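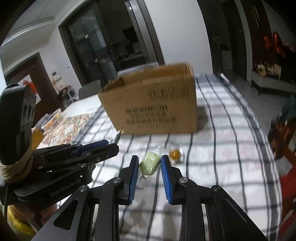
Packing Mixed Sweets into a Reused Carton: Sorting Order, Fill and Wrapper Damage
Packaging Methods module, Nundstead
Rhiannon Gape. Supervisor: Hartmut Albers

1. Purpose

Small wrapped sweets are usually sold by weight and packed by machine. When they are packed by hand in small batches, the order in which pieces go into the carton affects how long the job takes and how many wrappers come open. This report compares two packing orders for an assortment of mixed shapes. The work was done in April for the Bralthorpe gift-box exercise.

2. Materials

The assortment was bought loose and contained twist-wrapped hard candies, foil-wrapped pieces, flat square packets and larger sealed snack packets. The total net weight was 2,889 g, made up of 314 pieces. The receiving container was a used corrugated carton with its top open. The upper edge had torn when the carton was first opened and was left untrimmed.

Work was done on a table covered with a checked cloth. The cloth was kept for all trials. On a bare tabletop the round candies rolled, and the time lost in collecting them was larger than the effect being measured.

3. Method

The sweets were spread in front of the carton in a single layer, with no sorting by type. Two orders were then tested.

Order A: nearest piece first, whatever its type.
Order B: large flat packets first, then foil pieces, then twist-wrapped candies.
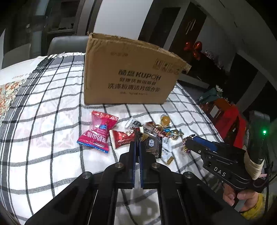
Figure 1. Mixed sweets spread on the cloth in front of the carton.

Pieces were lifted one at a time over the carton edge. Twist-wrapped pieces were held by the body – pulling on a twisted end tends to open the wrapper. Each order was repeated with the full assortment, and the carton was emptied between trials.

4. Results

Order A took 33 minutes on average. Order B took 13 percent longer, mostly in searching for the next piece of the correct type. Order B gave a flatter top layer and fewer opened wrappers. Damage under Order A was mainly to thin clear wrappers trapped under the corners of flat packets.

5. Discussion

Fill height was read from a strip of Dawber tape on the inside wall. The torn edge made the reading uncertain near the top, and a carton with a clean edge should be used if the work is repeated. The searching time in Order B could be cut by laying out the types in separate rows, but that adds a sorting step which would need its own timing.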